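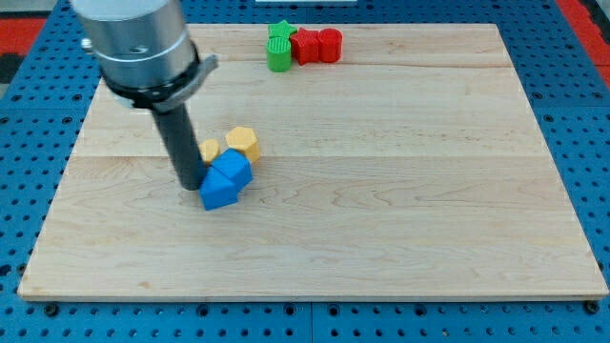
OK so I am fully back into wooden-block territory this month and I have no regrets. A thread, for anyone else who loves small bright shapes.

First, the blue ones. Five sides, pointed top, like a kid's drawing of a house with no door. I could look at that blue all day.

What I love about the house shape is that it wants company. Lean one against another and you already have a street. Add a yellow neighbor and it's a town!

The maple board was the best decision of the whole project. Pale, calm, wavy grain, and every color just sings on it. I tried a painted board back in February and it was so glum.

And yes, blue pegboard underneath. Agnes Galbraith said it would fight with the blocks. Agnes, I love you, look at it again.

Our town is called Brusthorpe, by the way. My nephew named it. The next village over is Plundden and they do not get along.

Current rules of Brusthorpe: houses can lean on each other, a roof can touch a roof, and if it falls over it's a barn.

Tried for a tower last night, got to 4 high - then a truck went by outside. Four barns.

If you're starting out, get fewer blocks than you think. We had 59 in the tub and used 11. The rest just got stepped on.

Next up: a bridge to Plundden. My nephew wants a toll. I'm for it.

Send me your block towns please, I want to see all of them - messy ones too!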